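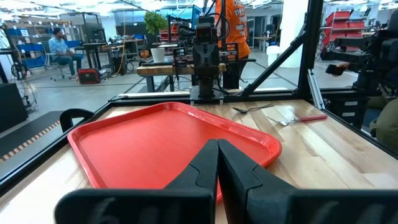
A red plastic tray on a wooden tabletop, with a spoon and a fork to its right

A cafeteria tray is a flat, shallow carrier used to move a meal from a serving counter to a table. Trays of this type are found in school and works canteens, hospitals and self-service restaurants. Most are rectangular with rounded corners and a raised rim, which stops plates and cups from sliding off.

Materials
Early canteen trays were made of wood or pressed metal. Both were heavy, and metal trays were noisy when stacked. Moulded plastic and glass fibre later took over in most kitchens. Plastic trays are cheap and come in many colours, but they scratch easily and can warp in a hot dishwasher. Some hospitals use colour to mark special diets.

Types
There are 2 main types. The flat tray carries separate dishes, while the compartment tray has hollows pressed into it and takes the food directly. Compartment trays save on washing up and are common in schools. A typical flat tray is 475 mm long, though sizes differ between makers and have to match the racks and trolleys in use.

Use in Tellaston
The canteens of Tellaston were supplied for many years by the Flusier works, which made trays in nine colours. The works also sold a stacking trolley with a sprung base, so that the top tray stayed at the same height as others were taken away. After the works closed, its moulds passed to a firm in Vustden, where the flat pattern is still made. The compartment pattern was dropped.

Trayless dining
Some canteens have stopped offering trays in order to cut food waste and the use of hot water. Diners carry one plate at a time and tend to take less food. The Tetteh dining hall gave up trays for two terms but brought them back after complaints about spills and slow queues.

See also
Canteen
Lunch box
Serving trolley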